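Budgeting for an outdoor delivery robot on an open plaza: camera only, or lidar as well?

Posted in Planning and Procurement

gallia_estates
We run a campus with a large paved square between two long office blocks. The plan is one wheeled robot carrying post and small parcels across the square to the central building, 6 runs a day, starting in October. Distance is 400 m door to door. I have to put a figure in next year's equipment budget and the two suppliers disagree. Ploltgate quote for a camera-only unit. Kistar insist on lidar plus cameras, which adds 22 per cent to the price. The paving is flat, with no steps. Is the extra sensor worth paying for, and what else should be in the budget that isn't in either quote?

2 replies

manalastas_fan
Get the cheaper one. Ours has cameras only and it's fine. Mind you, ours is indoors. Ask for a discount on the second battery.

Sepehr Mohammadi
I would not decide this from the quotes. Decide it from the route at the hours you intend to run.

Two points on a large open square. First, low sun. If the robot drives towards it, contrast on the buildings drops and camera localisation has fewer features to work with. Second, plain paving gives very little to track at close range, so the system leans on distant facades, the same ones that wash out. Check the range of any lidar too. A unit rated to 200 m on a bright target will return less from a dark one, and in the middle of a wide square it may see little apart from the ground.

View along a route with the sun ahead: 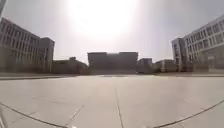
Wide-angle view across the paving towards the central building, sun above the roofline.

The joints in the slabs show up well enough, but the window grids are soft and the central building is close to a silhouette. Ask both suppliers for a trial on your own square, in both directions, early morning and late afternoon, and have them log position error on each run. If Ploltgate pass, save the 22 per cent.

Items usually missing from quotes: site mapping and remapping after building works, a weatherproof charging point with its electrical supply, mobile data, insurance, spare wheels, and staff time for recoveries. Get the annual software licence in writing for the full period you plan to keep the machine. If RTK positioning is offered, ask for the base station or correction service as a separate line, and test it near the tall blocks as well as in the open.

gallia_estates
Thanks, Sepehr. Both have been asked for a trial. Kistar want to charge for theirs and refund it against an order. The charging point was in neither quote.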